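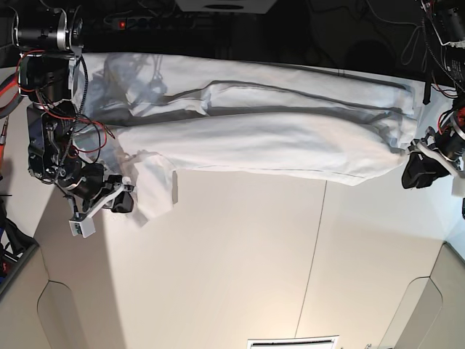
White trousers, laid out lengthwise on a white tabletop.

Clatley Mending Ledger: read me first
14 Nov 2018, by Anahera Tomoana
44 shares
3 comments
Search this collection Go

Welcome, and thank you for taking an interest in a fairly humble pile of records! This file goes with the Clatley Mending Ledger, a table of 3,147 clothing repairs and alterations typed up from the job books of the Clatley mending room. If you sew, teach sewing, write about clothes or just like knowing how a pair of work pants finally gives out, I hope there's something in it for you.

What's in the folder

ledger.csv is the main table, one row per job. A garment that came back for a second repair has a second row, and the column called earlier_job points to the first one where we could match them up.

fabrics.csv is a short list of the fabric words used in the main table, with the old spellings beside them. (Whoever kept the earliest book wrote "gaberdine" and "gabardine" on the same page, quite happily.)

notes.txt holds the longer remarks that wouldn't fit in a column. Some of these are my favourite part of the whole thing. There's one that says only "told her to buy a bigger belt".

The columns

job: the number written on the ticket. The numbers start again with each new book, so please use book and job together if you want something unique.

garment: trousers, skirt, shirt, coat, child's, household, other. Jeans are under trousers. Overalls are under trousers too, which Duván Pacheco argued against at some length, and he may have been right, but by then they were done.

colour: as written in the book. "Cream", "off-white" and "white" are left as they were. The colour often mattered to the mender for matching thread, so the words can be fussier than you'd expect.

fault: what was wrong, in our own tidy wording. Split seam, worn knee, broken zip, dropped hem, moth, burn, tear, too long, too big, too small, lining, pocket, button, other.

work: what was done about it. It's blank in 237 rows, mostly in the second book, where the right-hand page was used for phone messages. A blank means we don't know. Please don't read it as "nothing done".

hours: time on the job, in quarter hours. The menders were generous with themselves on coats and very hard on themselves with buttons, so I wouldn't lean on this column too heavily.

How it was put together

Yen-ting Siu typed up the early books and I did the rest, mostly at my kitchen table in June with the heater going. We then swapped and read each other's pages against the originals. Where we couldn't agree on a word we asked Teófilo Ticona, who worked in the room for years and can read his old boss's handwriting, and where even he was stumped you'll find a question mark in square brackets.

Customer names, addresses and phone numbers have been left out of every file. If you spot one that slipped through in the notes, write to me and I'll take it out the same day.

Things to watch for

Trousers are by far the most common garment, and hems are the most common job. Part of that is a school uniform shop, Gristhorpe, sending its alterations over in bulk at the end of summer. Those rows have "G" in the source column. Leave them out if you're interested in wear and tear, or you'll come away thinking the whole of Clatley was too short for its pants.

"Lining" under fault can mean a coat lining or a pocket bag. The earlier menders didn't separate the two and we decided not to guess.

Household things (curtains, cushion covers, one very patient tent) are included for completeness. They're all at the bottom if you sort by garment.

Prices are in the books but not in this version. Yaneth Mosquera is working through them and has got as far as the Espinoza coats, so they should turn up next time.

Using it

You're welcome to use the files for study, teaching or your own curiosity, and to share them on, as long as this read me goes along with them. A line of credit to the Clatley Mending Ledger would be lovely. For anything you plan to sell, please ask first.

Corrections are always welcome. Give me the book, the job and the column, and what you think it ought to say. I get to them in batches, usually after the washing up.

Changes since the last version

Fixed the dropped hems that were showing as "dropped him".
Added earlier_job.
Moved dressing gowns from other to coat.

Share this page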